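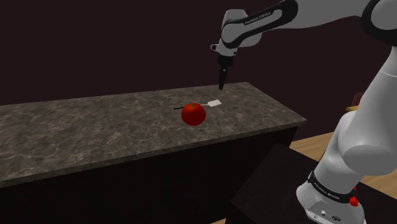
LANDEG, June

The ferry to Landeg takes 46 minutes, and I spent most of them wondering whether I'd packed the tent poles. I had. What I'd left on the kitchen counter at home was the bag with the tent pegs in it, so my first conversation on the island was with the woman at the campground office, who pushed a coffee can of bent spares across the desk before I'd finished my sentence. She didn't even ask for a deposit.

I've been camping on one coast or another since I was small enough to sleep in the footwell of a station wagon, and I had somehow never made it out here. Friends kept telling me to go. They'd say the word "Landeg" in a kind of hushed voice and then refuse to tell me which beach was the good one. So I went for a week in early summer, before the school vacation crowd, with a two-person tent, a secondhand stove and no real plan.

You have a choice of two campgrounds. Futau is the one by the harbor, with the hot showers and the little shop, and Preltard is on the far side, over the hill, where the road gives up and becomes a track. I stayed at both (three nights, then four), and if you only have time for one I'd send most people to Futau and feel slightly guilty about it.

Futau first, then. The pitches are terraced up a slope under pine trees, so you get shade by noon and a view of the water if you're in the top two rows. Ask for the top two rows! The ground is soft with needles and takes a peg nicely, even a bent one. The showers run on tokens you buy at the shop, and one token gets you just enough time to wash your hair if you're quick with the conditioner. I was not quick the first morning. The shop opens at 7 a.m. for bread and it's gone by 7:30, and the people in line are very friendly right up until the tray comes out.

What I loved about Futau was the evenings. Everyone drifts down to the harbor wall with a folding chair and something in a cup, and the kids fish for crabs off the steps, and at some point the last ferry comes in and people wave at it whether they know anybody on board or not. I waved at it every night. A family from the row below me lent me their cards, and we played a game I still don't understand, in which I apparently came second.

On the fourth morning I packed up and walked over to Preltard. There's a van that will carry your bags for a few dollars, and I'd like to be able to tell you I didn't use it.
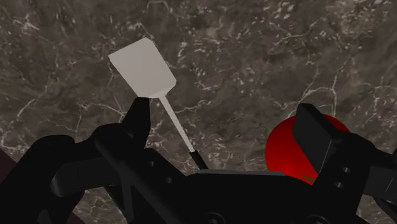

The path over the top is the best walk on the island, and you should do it even if you're not moving camp. It starts behind the chapel, climbs through gorse and then bare rock, and comes out at a cairn marked with the height, 1,281 feet, in white paint somebody clearly touches up every spring. You can see both coasts from up there. The harbor side is all boats and roofs, and the other side is just a long pale curve of sand with a few dots on it that slowly become tents as you come down.

Preltard is basic. There's a tap, a composting toilet that's better than you're fearing, and a box on a post where you leave your money. The wind comes straight off the sea, and on my first night there it folded my tent flat against my face at 2 a.m. – I lay there for a while like a pressed flower, then got up and moved everything behind a dune, where I should have pitched in the first place. If you see a dip in the grass on the north side with flattened ground in it, take it. Other people have learned this before you.

But oh, the swimming. You walk out of your tent and across the sand and you're in, and the water is so clear that I kept putting my feet down expecting to touch bottom and finding I was nowhere close. It's cold in June, cold enough that I made a noise. By my third swim I'd stopped making the noise, or at least it had gotten quieter.

There's one place to eat on that side, the Flellarar, which is a shack with a grill and six tables and whatever was caught that morning. No menu. You sit down and a plate arrives, mine with mackerel and potatoes and a sort of sharp green sauce I've tried to make at home twice since, with no luck (I think it's sorrel, but they wouldn't say). Bring cash. Bring a sweater too, even if the afternoon was hot, and go early, because once the fish is gone they put the shutters down and start washing up around you.

A few practical things while I remember. The foot passenger line for the ferry forms on the left of the ticket hut, and I stood on the right for quite a while. Gas canisters are sold at the Futau shop but only the screw-on kind. Phone signal is fine at the harbor and hopeless past the cairn. The sign at the landing says 3,691 people live on the island, and I'd guess most of them own a dog, so if you don't like dogs saying good morning to you through the tent flap, keep your breakfast zipped away.

I dropped the spare pegs back at the office on my way to the boat, all but one, which I found in my boot somewhere in the middle of the crossing. It's on my windowsill now. I'm taking it back in September, when the water's supposed to be warmer and the blackberries are out along the chapel path.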